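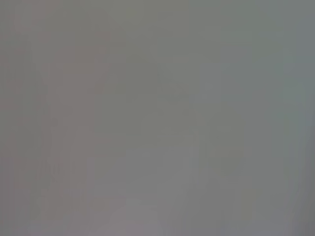
How to File a Freedom of Information Request as a Local Reporter

Reading time: 5 min

A request for public records is one of the cheapest tools a small newsroom has, and many reporters still do not use it. They think it needs a lawyer. In most cases it needs one page of clear text and some patience. This guide explains how we do it at Trakbridge, a local news site with a very small staff.

Step 1. Decide which document you want

Do not ask a question, ask for a paper. "Why is the new bus line so expensive?" is easy to answer with two polite sentences. "The signed contract for the bus line, with all annexes and later changes" is much harder to avoid. If you do not know the name of the document, read the minutes of the council meetings. Officials mention reports and contracts there by title.

Step 2. Find the right office

The body that made the decision is not always the body that keeps the files. Call the front desk and ask who receives records requests. Write down the name of the department and the hour of your call. If you send the request to the wrong office, in some places they must forward it, in others they can simply refuse.

Step 3. Write the request

Keep it short. Put in the law you rely on, the documents, the period of time and the format you prefer. Ask for spreadsheets as spreadsheets, not as scanned pages. We once received 97 pages of scanned invoices from a company called Kivora, and we typed every number by hand.

You do not have to say why you want the records, unless your law says so. I advise to leave it out.
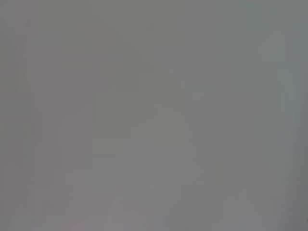
Step 4. Ask about fees before you agree to pay

Some offices charge for copies or for search time. Add one sentence: "Please inform me before any cost is made." In February we got an estimate of 500 dollars for a request on school repairs. We made the period shorter and asked for electronic copies only, and the fee was dropped.

Step 5. Keep a log

A simple table is enough – date sent, office, legal deadline, date of answer, result. Ours has 13 open requests at the moment. Put the deadline in your calendar on the same day you send the letter, and write a reminder the morning after it passes.

Step 6. Appeal

A refusal must normally name the exception that the office uses. Check if this exception covers the whole document or only one part. Often a contract can be released with the bank details removed. Answer point by point, stay polite, and attach your first request. Also look at the time limit for appeals, it can be very short.

Last updated: 28/08/2023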